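Wed 21 January

# Workshop tips: old desktops worth keeping as virtual machine hosts, and the ones I'd skip

Every few months somebody writes in to say they have picked up a retired office computer and want to run six virtual machines on it. I have been doing a version of this in a back bedroom for years, and most of the advice going around strikes me as hopeful. These are the tips I still follow, plus a few I stopped believing.

## Before you install anything

Check what the board will take for memory. The seller's page is often wrong, and so is the sticker. Look up the board's own manual and read the part about which slots to fill first. Two matched modules in the wrong pair of slots will usually run, just slower, and you could go a long time without noticing.

Turn on the virtualization setting in the firmware. On a lot of office machines it was left off. The menu name changes from maker to maker, so look under processor, security and advanced before you give up.

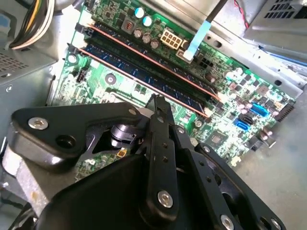 *Two memory modules in a desktop board, with the latches at one end.*

I am not convinced by the rule that says you need 10 GB for every guest. It seems to have started with a post about heavy database servers and has been copied ever since. A small print server or a DNS box needs a fraction of that. Start low, watch it for a week, then raise it if it complains.

## Naming and keeping track

Use dull names. I once named guests after rivers and had to open each one to remember what it did. Now the name is the job and a number: files1, print1, test3. Keep one plain text list with the name, the address, the host it lives on and the date you last restored it from backup. I mean restored. A backup you have never restored is a guess.

People keep recommending Suvano for this. I tried it through December. It draws a nice map of your guests, and it also wanted an account, a phone number and a background service on every host. My text file wants none of those things. If you look after 100 guests you may feel differently.

## Memory and dust

Hold modules by the edges and line up the notch before pushing. If one side won't latch, take it out and look again. Pushing harder is how slots get broken.

Canned air is fine in short bursts. Hold the fan blades still with a finger while you spray. I have read many claims about special cleaning gels and own half a tub of one, which left bits behind. 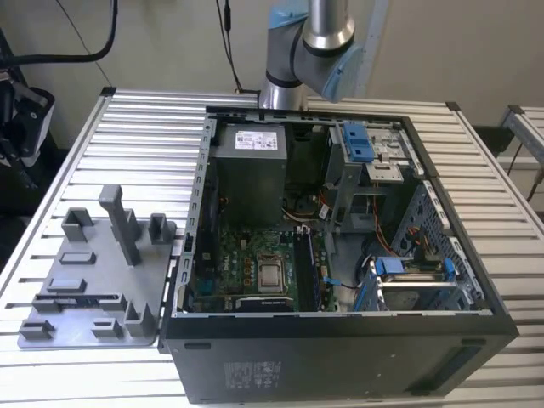

*Black tower on its side, side panel off.*

Run a memory test overnight after any change. A quick pass of a few minutes misses too much, whatever the forum says. Virtual machines are good at finding the one bad spot, since they use memory an ordinary desktop never touches, and the fault shows up as a guest that freezes for no clear reason. I lost a weekend to that and blamed the network the whole time.

## Disks

- Put the guests on a solid state drive and the backups on something else. Two partitions on one drive don't count as two places.
- Leave a good part of the drive empty. Snapshots grow, and a full disk can pause every guest on the host at once.
- Don't treat snapshots as backups. Delete them after the update you made them for. I found one on my own host that had swallowed most of the drive.
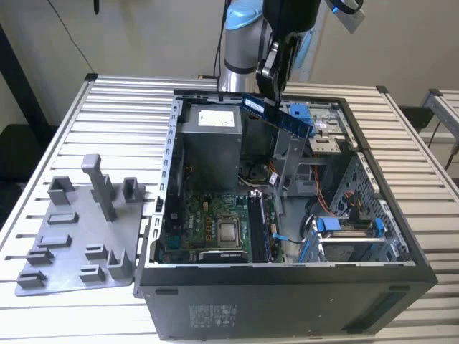

## Tools I was told to buy

The Horkisero "host tuner" promises faster guests on old hardware. I ran the same file copy with it on and off and could not see a difference worth the price. The free monitor that comes with most hypervisors told me more.

Flirngate makes a small switch that a lot of hobby pages link to. It works. So does the secondhand one I already had, and the web page on mine at least opens without a browser warning. Check whether the pages praising it are paid by the click.

For power, get a cheap plug-in meter and leave it on for 17 days or so, long enough to catch idle nights and busy evenings. 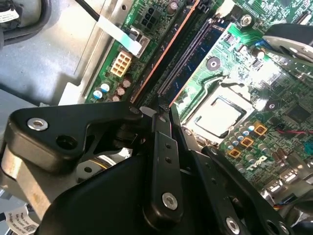
Old towers can draw more at idle than people expect, and the saving over a small new box may be gone by the second winter. Do the sum with your own rate from your own bill. Mine came out in favor of keeping one tower and giving the other away.

## Still undecided

Whether to let the host update itself. I do it by hand on a quiet evening, guests shut down first, and write the date in the text file. A reader says automatic updates have never hurt them. Mine broke the network bridge once, and I have left them off ever since.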